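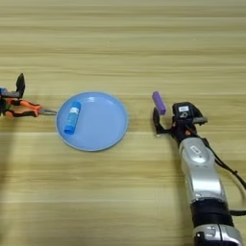 Mehwish Mughal replied: a plate is the worst desk organizer, stuff rolls right off it.

Mehwish I hear you but no. Mine has a raised rim, glue stick stays put. Three weeks on the plate system and I have not lost a glue stick once. Before that I was buying one a month.

ok so the rules, people keep asking. Sticky things go on the plate. Tools go beside it. Everything else has to earn its spot or it's back in the drawer by Wednesday.

Pliers are the problem child. Too long for the plate, too pointy for the drawer. Orange handles tho so at least I can find them. Tried a Liteo tray for them, 30 bucks, too shallow, sent it back

Also did a purge of the craft drawer on Sunday night. 252 things in there. Dead pens mostly. Two staplers, niether works. A Dimitriou catalog from the old apartment – why
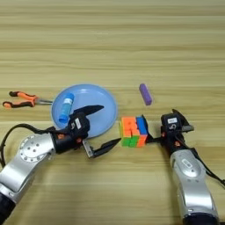

Plate, pliers, purple block, cube. Table stuff, April.

Cube is still not solved, dont ask. Haris Baloch says it belongs on a shelf. Haris has no fidget habit and can't be trusted on this

The little purple block stays out too. I like the color, that's the whole reason

Next up is the hall closet. Two boxes marked Justhorpe that I never opened after the move, going in with trash bags and a snack. If theres another catalog in there I'm quitting

Someone asked where the plate is from – no idea, had it forever. Any plate with a rim will do. Ok laundry's buzzing, more later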